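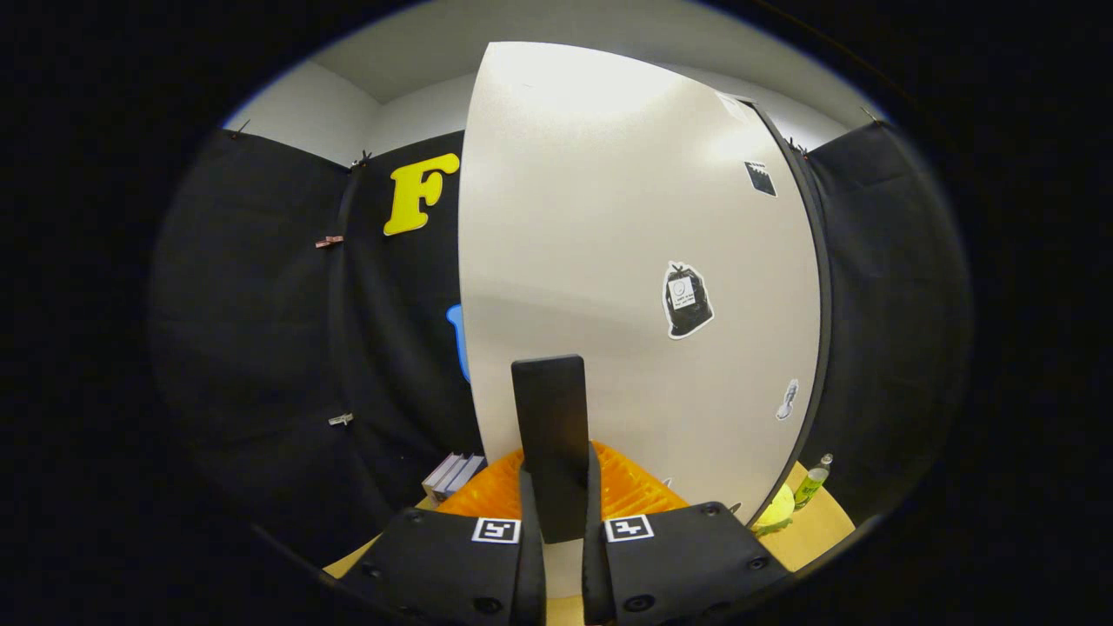 ## Can a machine clean up my house yet?

I get some version of this question every week, mostly from my sister-in-law, so I finally wrote the answers down in one place. I'm Maricruz Cárdenas. I work on tabletop tidying at Lendora, where we teach grippers to pick things up and put them somewhere sensible. I'll keep this page going as more questions come in.

## So, yes or no?

For one small job at a time, on a table, in good light: yes, pretty often. For "go do the kitchen": no. I'd love to tell you otherwise, because I have a kitchen too!

Picking up a black block that stands upright is about as friendly as this work gets. It has flat sides, it doesn't squish, and two fingers can come in from either side and close on it. Put a green plastic bottle and something round and yellow-green on the same tabletop and you've got three different problems already. The round one can roll if you nudge it. The bottle can tip. And a little stack of books or boxes has the rude habit of sliding apart when you only wanted the top one.

## What are the square patterns on the fingers?

Markers. Each finger has one, and software can use them to work out where the fingers are and how far apart they're open. They look like tiny crossword puzzles and visitors always ask if they can scan them with a phone. You can try. You won't get a menu.

## Is that a robot or a person holding it?

The gripper is a hand-held one. A person does the chore with it, over and over, and the recordings become the examples a robot arm learns from later. I like this way of working because I can do a lot of tries before lunch and my wrist complains only a little.

## How good are you at it, really?

Our last run on upright blocks came in at 71 percent on the first try, with the arm working alone. That was in our own room with our own clutter, so please don't read it as a promise about yours. When it missed, it mostly knocked the block over on the way in. Then it had a block lying down, and that's a different pickup altogether.

## Why is putting things away harder than picking them up?

Picking up has a clear finish: you're holding the thing or you aren't. Putting away depends on what's already in the spot. Say you want to set a block down next to something orange with ridges and holes in it. Set it half on the ridges and over it goes. You and I fix that with a little wiggle of the fingers and never think about it — the arm has to learn the wiggle.

## What about laundry?

Towels, sometimes. Fitted sheets, no. I can't fold those either, so I'm not the one to throw stones.

## And in a shop or a factory?

Much closer. Nicanor Bañuelos runs packing at Pruswood, which makes cutting boards, and he's had 2 arms moving boards into boxes since September. Every board is the same shape and arrives from the same side. He still has a person at the end of the line for labels and for anything that shows up crooked. I asked him if he'd send an arm home to do his dishes and he laughed for quite a while.

## Should I wait to buy one for my home?

I'd wait. My guess is 5 years before there's a home machine I'd trust with a cluttered table, and I've been wrong in the cheerful direction before. If all you want is clean floors, the little round vacuums are fine and you can have one now.

## Will it break my stuff?

It might! Squeezing too hard is less of a worry than it used to be. Bumping the thing *next to* the thing is what gets me. Fingers have housings behind them, and those take up room, so a crowded table is a lot harder than a bare one. I wouldn't let our arm near a wine glass.

## Can I come see it?

Sure, write to the front desk at Lendora and ask for the tabletop room. Mornings are better, and we're usually resetting things after 2.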